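3. Sources and method

3.1 The Basden lists

Between the wars the weekly paper at Basden printed, at irregular intervals, lists of the district's oldest residents. The lists were sent in by readers, set in two columns, and seldom corrected. For a district whose early civil registers are incomplete, they are among the few sources that attach an age to a person known by name and locality. They have been quoted often in family histories and hardly ever tested.

We worked from the bound file of the paper held in the Senow reading room, supplemented by loose issues from Caline where the bound volumes had gaps. Every list that gave both a name and a stated age was transcribed. Lists that gave names only, or that described residents as "past ninety" without a figure, were set aside. The transcription produced 999 entries. Many people appear in more than one list, and after repeated entries were joined the file held 317 individuals.

Joining was done by hand. Spelling varies a good deal between lists, particularly for families from the Caline side of the river, where the paper's compositors seem to have worked from hearing more than from writing. A married woman may be entered under her husband's initials in one year and her own given name in the next. We accepted a join only where the surname, the locality and at least one further detail agreed. The further detail was usually a trade, a named child or the place of birth. Doubtful joins were left as separate individuals, so the figure of 317 is likely to be slightly high.

3.2 The Oral series

The second body of material is the set of recorded recollections catalogued at Senow as the Oral series. The recordings were made with children and grandchildren of people on the lists. They run from short conversations at a kitchen table to sessions spread over several visits. We used them for two purposes: to establish dates of birth where no register entry survives, and to learn how a family came to know, or believe, the age it gave to the paper.

The series was not collected with this study in mind. Early interviewers asked mainly about land clearing, schooling and the coming of the railway, and age comes up only in passing. Later ones followed a printed outline that included a direct question about the oldest member of the household. Answers from the two periods are therefore not comparable in every respect, and we report them separately in Section 4.
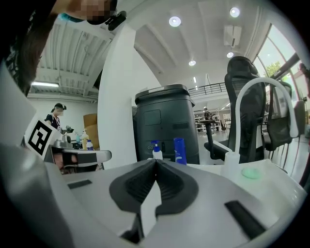
Figure 2

Each recollection was coded against the matching list entry on three points: the stated age, the locality, and the order of settlement claimed by the family. Coding was carried out from the typed transcripts. Where a transcript was unclear we went back to the recording. Passages in which the speaker was plainly reading from a clipping of the list itself were excluded, as they could offer no independent support for it. There were more of these than we had expected. Families kept the clippings in Bibles and tins, and several speakers fetched theirs when the subject came up.

3.3 Testing stated ages

A stated age was treated as supported when it fell within a year of the age calculated from a baptismal, civil or shipping record. A margin of one year allows for birthdays falling on either side of publication. Gravestones were recorded but not used as a test, given that many of the inscriptions in the Basden cemetery were cut after the lists appeared and may have been taken from them.

Two kinds of error were kept apart. The first is rounding, which shows as a heaping of ages on numbers ending in zero or five. The second is drift, in which a person gains more years between lists than the calendar permits. One resident of the Caline road was entered as 84 and, at the next list two years later, as 89. Drift of this kind is well known from other rural districts and tends to begin once a person is recognised locally as very old. It can't be detected from a single list, and for that reason the repeated entries were kept in the working file even after individuals had been joined.

We also noted who had sent in each list, when the paper named the contributor. Most of the longer ones came from 7 people, all of whom had lived in the district since childhood. Their lists favour the older farming families and the congregations to which the contributors belonged. Labourers, boarders and people in the county home are thinly represented, and the Aboriginal residents of the river flats, who appear in mission and station records throughout the period, are missing from the printed lists altogether. The lists should be read as a record of who was remembered by a particular circle. They are not a census of the old.

3.4 Limits

The bound file lacks most April issues, the month in which the paper changed hands, and any lists printed in them are lost unless a loose copy survives. The loose issues at Caline filled only part of the gap. The indexes at Senow were consulted as they stood on 6 Sep 2023, and items added to the catalogue after that have not been taken into account.

Recollection has its own limits. Speakers were often repeating what they had been told by a parent, who may in turn have taken it from the paper. We could trace this in some families and not in others. Where the line of telling could not be followed back past the date of the list, the recollection was coded as neutral and given no weight in the comparison of ages, though it was still used for locality and kinship.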